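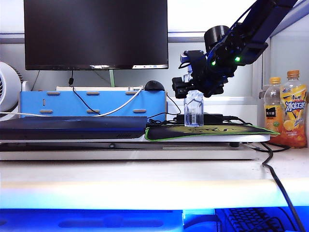 Progress report on the shared desks project, second period
To: Ifor Rowlands, Arnel small grants
14 May 2024

Dear Mr. Rowlands,

Please find in this letter what we did with the second part of the grant, what it cost, and what is still open. The first report, which you received in December, was mostly on choosing the room and buying the furniture. In this period the desks came into daily use, so I can write more about how people work at them.

The desks

All 20 desks are now in their places. As you know, we changed the supplier from Saarinen to Movell after the first delivery was late, and the price per desk stayed the same. Each desk has a raised platform at the back, so that the monitor stands higher and small things can be kept off the main surface. We let the users arrange the platform as they like. Some of them put the laptop up there, others keep it clear for papers.

Two desks arrived with a damaged edge. Movell exchanged one of them, and for the other we accepted a reduction. The invoice with the reduction is in the annex.

Storage on the platform

The small boxes for the platform were not in the first plan. They were requested by the users, who had no place for the mouse and small papers during a break. We paid for them from the part of the budget called "small equipment", as you allowed by telephone.

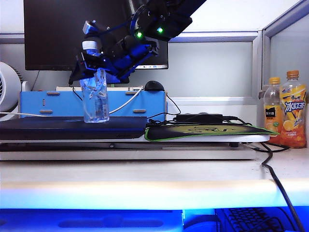

Cables remain the weakest point of the work. The Astex cable trays that we ordered are made for a thicker table top, and their clamps do not hold well on ours. So for the moment the cables stay on top, and you will find a power adapter lying on the mouse pad with its cords all around it, and another cable hanging from the platform down past the side. It is not dangerous, but it takes space from the hand and it does not look good. I have asked Astex for another type of clamp and they promised to send a sample. If the sample fits, we will mount the trays row by row, beginning with the desks near the door.

Food and drinks

In the first report I wrote that we would permit drinks at the desks only in closed bottles. This rule is kept in general. Bottled water and iced tea are the usual things, and they tend to stand on the platform together with the electronics. I would prefer a separate place for them. We thought about a narrow shelf between every pair of desks, which can also serve for lunch boxes — the carpenter will give us a price. I do not ask for more money for this at present.

Ventilation

The room becomes warm after noon when all the monitors are on. Several users brought a desk fan from home. It helps the person who sits in front of it, but it also takes a corner of the desk. The owner of the building has agreed to check the air outlets, and I will write to you when we have his answer.

Costs

From the amount for this period, nearly 1,000 dollars is not spent. Most of it was reserved for the mounting of the cable trays, and I ask your permission to move it to the next period for the same purpose. The full table of costs is in the annex, together with the receipts. One receipt, for the transport of the chairs, is a copy. The original was sent to our accountant and I expect to have it back soon.

Next steps

We will test the new clamp, decide on the shelves, and ask all users to answer a short list of questions on their desk. I have prepared the questions already and attach them here. If you wish to add something, please let me know before we print them.

You are welcome to visit the room at any time. The mornings are better — there are fewer people and it is easier to talk.

With kind regards,
The coordinator of the shared desks project

Annex: table of costs, receipts, Movell invoice, list of questions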